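Ticket 980: hairbrush, bristles keep popping out
Opened by Magnus Lamont, 12/17/21
Product: Votcombe round brush, blue
Status: waiting on customer

Hi again! So I tried what your Irnuletti support page says (warm water, drop of dish soap, dry it bristles down overnight) and the little knobs on the tips are fine now, no more snagging. Thanks for that!

The handle is still my problem though. It twists when I roll the brush through thick hair, right by the darker ring, maybe a quarter turn each time. I pushed it back in and held it for 5 minutes like you said. Lasted 7 days, then it was spinning again. I haven't glued it, because your page says glue voids the exchange, and I'd like the exchange please :)

You also asked which one I have. I threw the box out back in March, sorry, so no item number. It's the round one with the glossy blue handle and the metallic blue bristles. If that color is gone I'll take any other, same size.

Photo attached, let me know if you need a closer one of the ring.

Magnus
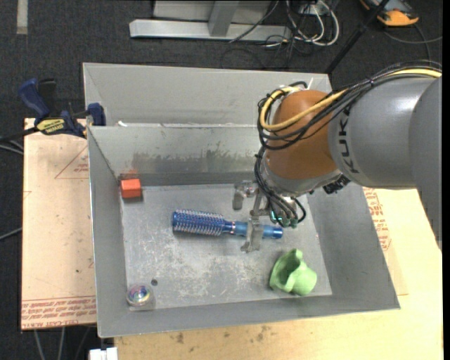
Attachment 1: blue round brush, bristle end on the left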